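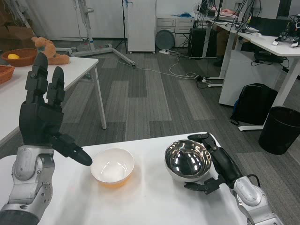 Re: Cirik hands vs. parallel gripper for bowl handling

> We have the Jomport parallel grippers on both arms now and the
> plastic parts are fine. Bowls are the problem. Pinching the rim
> works for ceramic, but the steel ones rotate in the jaws once the
> arm goes above half speed. Has anyone on the list run the Cirik
> multi-finger hands on the same task? I am mostly interested in
> cycle time and in whether the wrist camera is enough to find the
> rim on polished metal.

We ran both last month at Sastcombe, same arms, same controller, only the end effectors swapped. Objects were a white ceramic bowl and a polished stainless one that is slightly larger.

Rotation in the grasp: the Jomport jaws let the steel bowl turn in 61 of 400 lifts. The Cirik hand, gripping from the side with one finger up the outer wall and the others spread low near the base, let it turn in 22 of 400. Most of those 22 were lifts where the lower fingers closed before the upper one had contact. Staggering the close command fixed part of it. I have not rerun the full set with the new timing.

Cycle time: the hand is slower. The jaws close in one move. The hand needs a pre-shape, an approach and a close, and our median went up by 639 ms per pick. If your line is limited by the arm and not by the grasp you may not care.

Camera: no, the wrist camera alone was not enough for us. The inside of a polished bowl is mostly ceiling lights and dark curves, and the depth map has holes exactly where you want the rim. We ended up using the head camera for the rim fit and the wrist camera only for the last bit of the approach. The ceramic bowl was fine with either.

Two things that cost us time:

- Cable routing. The loop at the wrist has to be long enough for full roll but short enough that it does not drag on the table. Check it at both joint limits before you run anything unattended.

- Controller rates. The Mazandarani driver defaults to a lower update rate for the hands than for the arms. Finger contact then shows up late in the log and looks like a tuning problem. Set both to the same rate first.

What force limit are you using on the jaws, and are the pads the stock ones? We only tested stock pads, so the 61 may be pessimistic.

I can post the close timing parameters if they are of use.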